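Finally made it to the open day at the Waltthorpe county sheriff's office, and I'm still buzzing! I've lived 45 minutes up the road for years and only ever saw the place from the highway. They hold it once each April, it fills up fast, and I got one of the last spots on the morning group.

We were split up in the lobby and mine went first to dispatch, with Bernadette Keane leading. She spent years on the night desk before she moved into training, and she talks like someone who has explained things calmly to a lot of frightened people. The room is smaller than I expected, and so quiet. You picture shouting and ringing phones. What you get is low voices, a map on every desk and somebody typing at an incredible speed.

Bernadette played us a practice call (written by the staff, with a deputy's brother-in-law doing the panicked caller, and doing it well) and asked us to write down the address. Half of us missed it. He said it once, in the first few seconds, and then never again. She wants everyone to know this: say where you are first, then what is happening. If the line drops, they can still send a car.

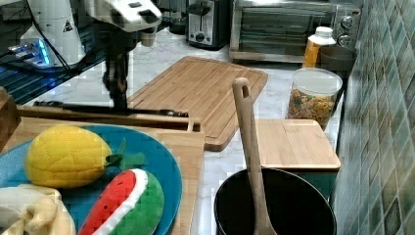

After that came the evidence wing, which was the part I'd signed up for. We couldn't go past the counter, but the property clerk brought out a set of training items and walked us through how a thing gets from a front porch to a courtroom shelf. Every bag gets a number, every hand it passes through gets a signature, and if a signature is missing the lawyers will find it. Our practice item was number 794, a single glove. By the time it had been "logged," moved to the drying room, sent to the lab and brought back, the form had more names on it than a birthday card at my office.

The shelving is on rails, made by a company called Zanullow, and you turn a big wheel to open up an aisle. I got to turn the wheel. It was great.

Then out to the back lot for the crisis negotiation team, and this was the best hour of the day. Signe Bjarnason has been on the team for a long time and she brought the phone they use, a plain handset in a hard case with 200 feet of cable. She said the longest talk she ever worked went most of a night, and that a good part of it was about fishing. She wouldn't tell us much more about it, and I liked her for that. Somebody asked what happens when the person inside is broadcasting the whole thing live from a phone. She said it makes everything harder – friends write in, strangers egg him on – and that the team now has one person whose only job is to watch the feed. 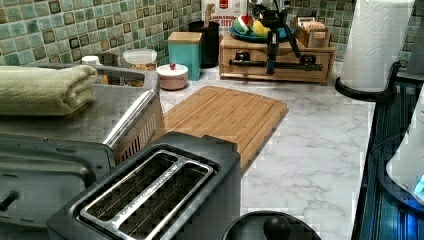 *Countertop with a toaster and a toaster oven.*

We finished in the training room with sandwiches from Le Roux, the bakery across from the courthouse, and a question session that ran well over. Some 61 people had come through by then, including a whole table of high school students from Wokmont who asked the sharpest questions of anybody. One girl wanted to know who checks the body camera footage when a complaint comes in, and whether that person works for the sheriff. (Yes, at first, and then it can go to an outside reviewer. She wrote that down.)

A few notes if you're thinking of going next year:

- Park behind the library. The front lot is kept for patrol cars.
- Bring photo ID, and leave pocketknives at home. There's a metal detector and no place to store things.
- Phones go in a locker before dispatch and you get them back after.
- Ask for the morning group if you want the negotiation talk outdoors.

I've already put my name on the list for the ride-along program, which has a long wait and a background check. Fingers crossed!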